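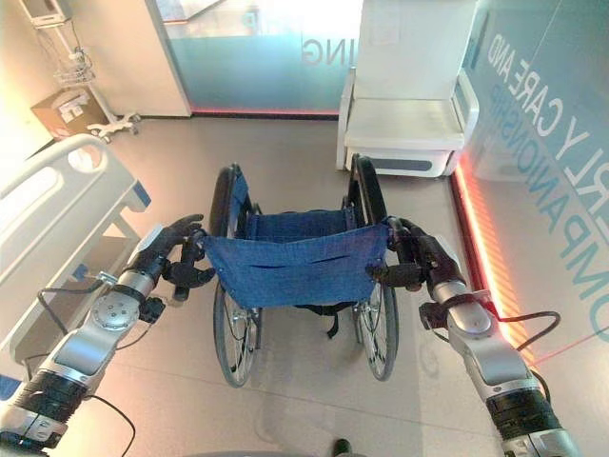
Figure 4. Folding wheelchair held at both push handles.

4 Unfolding, adjusting and folding the chair

This section applies to Kenelance folding wheelchairs with the standard crossbrace. For models with the reclining back, use the Riquelme supplement supplied with the chair. Read section 2 (Parts and labels) before you start.

4.1 Before unfolding

1. Place the chair on level, dry ground with clear space on both sides.
2. Remove the transit strap from the crossbrace and keep it. The strap is needed again in 4.5.
3. Apply both wheel locks.
4. Check that the seat upholstery is not caught between the seat rail and the side frame.

4.2 Unfolding

1. Stand beside the chair and tilt it slightly towards you so that the far wheels are just clear of the ground.
2. Place the heel of each hand on a seat rail, fingers pointing inwards.
3. Push down until both seat rails drop fully into their guides.
4. Lower the far wheels and confirm that the chair does not rock.

CAUTION: Pinch hazard. Do not wrap your fingers around the seat rails while pushing down. The gap between rail and guide closes quickly.

NOTE: A new chair may be stiff for the first few weeks. Do not lubricate the crossbrace pivot. If the rails will not seat under hand pressure, stop and see 7.3.

4.3 Fitting the footrests

1. Hold the footrest hanger turned outwards, at right angles to the side frame.
2. Lower the hanger onto the two locating pins.
3. Swing it forward until the latch clicks.
4. Pull the hanger sideways to check that the latch has engaged.
5. Set the footplate height with the 4 mm hex key. Tighten the bolt fully before use.
6. Repeat on the other side.

The footplates must clear the ground by at least 50 mm at their lowest point. Increase the clearance if the chair will be used on gravel or grass, or over kerb ramps.

WARNING: Do not stand on the footplates. Fold them up before the user gets in or out of the chair.

4.4 Adjusting the wheel locks

Tyre wear and low tyre pressure both reduce the holding force of the locks. Pneumatic tyres must be inflated to 300 kPa before any adjustment is made. Do not exceed 400 kPa.

1. Release the lock.
2. Loosen the two clamp bolts under the side frame. Do not remove them.
3. Slide the lock assembly towards the tyre in small steps, applying the lock after each one.
4. When the lock shoe presses firmly into the tyre and the lever can still be worked with one hand, tighten both clamp bolts.
5. Adjust the other side to match.
6. With the chair unoccupied and both locks on, push at the handles. The rear wheels must not turn.

NOTE: Solid tyres need no inflation, but the locks must still be checked monthly.

4.5 Folding

1. Remove the cushion and any bag hung from the backrest.
2. Apply both wheel locks.
3. Fold up the footplates, or remove the footrests if the chair is going into a car boot.
4. Grip the seat upholstery at the centre of its front and rear edges and lift straight up.
5. Press the side frames together and fasten the transit strap.

CAUTION: Do not lift a folded chair by the armrests, footrests or wheels. Lift by the fixed parts of the side frames only.

4.6 Storage

Store the chair upright, away from heaters and direct sunlight. In coastal areas, wipe the frame with a damp cloth before storing it and dry it thoroughly. Do not stack other items on a folded chair.

Replacement straps, latches and lock shoes are available from Boswood service agents. Quote the serial number on the crossbrace label when ordering.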